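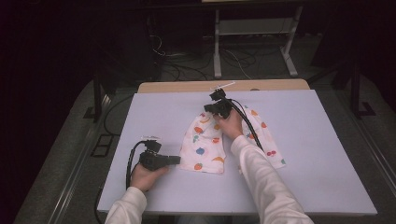 Figure 2. Small printed cloth on the pale board at the folding table, with the fabric bunched into two lobes.

3.2 Cloths and starting states

The household set contained 217 textile items, most of them kitchen and table linens donated by staff and their families. We sorted the set by size and weight before any folding began. Small cloths, such as the one in Figure 2, made up the largest group. They were light, creased easily, and often had a print on a white ground.

Prints mattered more than we had planned for. On a plain white cloth, the two raters frequently disagreed about where one layer ended and the next began, and they had to trace the hem to settle it. On a printed cloth they could use the pattern. The fruit cloth in Figure 2 was easy to talk about for this reason: a rater could write "strawberry lobe, near edge" or "cherries, right lobe" and the second rater knew which part was meant. We kept these informal names in the notes and did not replace them with grid references, though Kohlhase argued for the grid throughout the pilot.

Each trial was assigned one of four starting states. A flat cloth had no overlap larger than a hand. A folded cloth had at least one straight crease with the edges close to parallel. A bunched cloth had overlap but no straight crease. A lobed cloth was a kind of bunched cloth in which the fabric spread from a gathered place into two or more clear parts. The cloth in Figure 2 was coded as lobed, with the gathered place where the left and right parts meet. The left part comes down toward the near edge of the board and the right part runs to the right and toward the back.

The lobed state caused the most trouble in coding. Akpan and Kravchuk coded the first batch separately and then compared sheets. Most of the differences came from cloths with one large lobe and a small flap beside it, which Akpan tended to call bunched. We settled on a rule that a lobe had to be at least as long as it was wide at its base. The first batch was then coded again from the start.

3.3 The table surface

Work was done on a pale board laid over a wooden table. The bare tabletop was used in the first pilot and dropped, as the grain made thin hems hard to pick out in the notes and some of the looser weaves caught on it. The board was smooth enough that a cloth could be drawn across it without lifting, and participants did this often when opening out a lobe. It also gave a clear border. Participants were told to keep the cloth on the board but were not stopped if a corner went over the side.

White cloths on the pale board were sometimes low in contrast. We tried a dark green board from Ledent for two sessions. It showed the white hems well, but the navy and black items were then hard to see, and changing boards between items slowed the work. The pale board was kept for the full set.

3.4 Order of handling

Participants received no folding instructions beyond the final shape, a rectangle with the hems inside. They were free to pull the cloth flat first or to work directly from the bunched state. Across 2,410 trials both approaches were common, and several participants switched between them within a single session.

For lobed cloths we noted where the fabric was first held. The three codes were lobe tip, lobe side, and junction, the last meaning the place where the lobes meet. In Figure 2 the fabric is held at the junction. Brinkmann, who had run the earlier towel study at Luo, expected tip holds to be the most frequent, as a corner is often found there. A tip does not always contain a corner, however, and in heavily bunched cloths the corners may be under another layer.

We excluded 9 trials in which the cloth left the board entirely. Trials in which a participant stopped to smooth the fabric by pressing on it were kept – pressing is a normal part of folding at home – and the pauses were counted in the handling time.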